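The Panport day boat carries foot passengers and bicycles between Skekencombe and Panport from the start of spring to the end of October. It is a small boat, so there is no car deck, and tickets are sold as a day pass, a ten-trip card or a season pass.
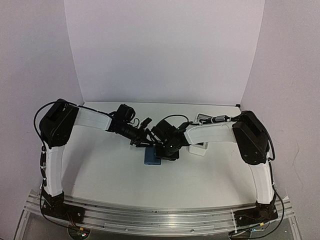
Bimla Dwivedi

## Passes and prices

The day pass costs 30 euros and covers as many crossings as you like on one date. It is sent by email and can be shown on a phone.

The ten-trip card costs 200 euros. Trips can be used by different people on the same sailing, so a family of four can cross on one card and have six trips left. Cards are valid for two years from the first crossing.

The season pass costs 500 euros and is issued in one name. You will need to send a passport-style photo when you order. Replacement passes are charged at the price of a day pass.

Children under five travel free but still need a seat number, which you can add at the checkout. Dogs are carried on the open deck only.

## What is included

- One seat, inside or on deck
- One cabin bag and one larger bag for the rack
- Space for a bicycle, if booked by the evening before
- Use of the waiting room at Skekencombe

Tandems and cargo bikes do not fit through the side gate. Folding bikes count as a larger bag.

## Keeping your card

The ten-trip card is printed on thin card and is punched by the crew at each crossing. It is the same size as a bank card, and a punched card that has been through the wash can't be read. Season passes are plastic and don't need a cover, though the magnetic strip should be kept away from phone cases with a clasp.

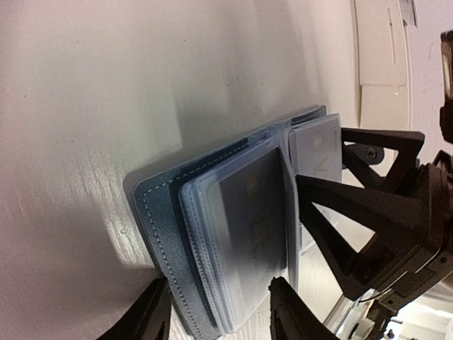
## Sailing times

Boats leave Skekencombe at 8.15, 11.00 and 16.30, and come back from Panport at 9.30, 12.15 and 17.45. From June there is an extra evening boat on Fridays. The crossing takes 50 minutes in calm weather – allow longer if the wind is from the west.

Boarding closes ten minutes before departure. The bus from Halász stops at the top of the harbour steps, and the walk down is steep with luggage.

## Changes and refunds

Day passes can be moved to another date once, free of charge, up to noon the day before. If we cancel a sailing you can take the next one or ask for your money back. Season passes are refunded by the month, less an office fee.

Prices checked March 8, 2025.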